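Automation in Practice
Handout 8: Planning and budgeting for a two-arm workcell

Scope

These notes cover the purchase of a bench-mounted cell with two arms, from first request to acceptance. They assume you have read Handout 7 on reach and payload. Safety assessment is dealt with separately and is only mentioned where it changes the cost.

1. Start with the task list

A request that begins with an arm model is usually sent back. Write down the objects to be handled, the surfaces they rest on and the grip each one needs. A plate taken by its rim and a small ball held between two fingers make different demands on finger opening, force and approach angle. If both are on the list, one gripper type has to cover both, or the budget has to carry a tool changer and the bench time to set it up.

2. What goes on the quotation

Arms and controllers are quoted as a pair. Grippers are often quoted singly, so check the quantity. In the Bekis quotation used in class, the second gripper was missing from the total and appeared only under options. Cabling, mounting arms, power distribution and the bench itself are commonly left to the buyer.

Items handled in the task belong in the budget too. Racks, stands, crockery and small appliances are cheap, but they wear, break and go out of production. Buy duplicates with the first order. For the worked budget we allow 2,000 pounds for fittings and task items together, entered as a separate line so that it can't be absorbed by the arms.
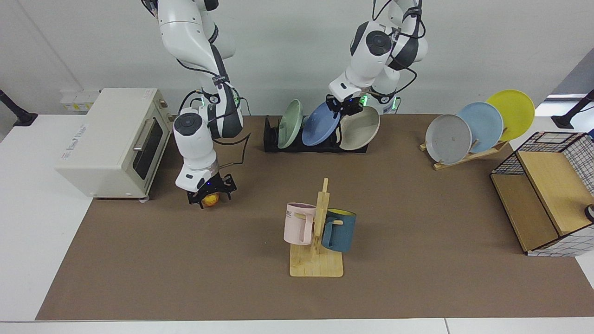
Hadiza Bako objected to the single line when these notes were first circulated. Fittings are bought once and task items are bought all year, she wrote, and a department that puts them together will find the money spent on fittings by September. She would hold the task items as a running cost and review them each term.

The point is accepted for cells that run daily. For a teaching cell the single line is kept, with a note of how it is divided.

3. Bench layout before order

Mark out the bench at full size, on paper or card, before the order is signed. Tall items such as a mug tree take up height that both arms have to clear. A toaster oven needs room for its door to open and for a gripper to reach the handle. Place the largest item first - moving it later usually means moving everything else.

4. Lead time and support

Feltorura quotes 11 weeks for arms and controllers. Shawky quotes 8 weeks but excludes commissioning. Add your own installation time to either figure before comparing them. Warranty in both cases is 24 months from delivery, so a cell that waits in its crates for a room is using up cover.

Exercise for the seminar

Using the Shawky price list, draft a one-page budget for a cell of this type. Show capital and running costs separately, and state which items you would duplicate. Send drafts to Sneha Jaiswal before the seminar.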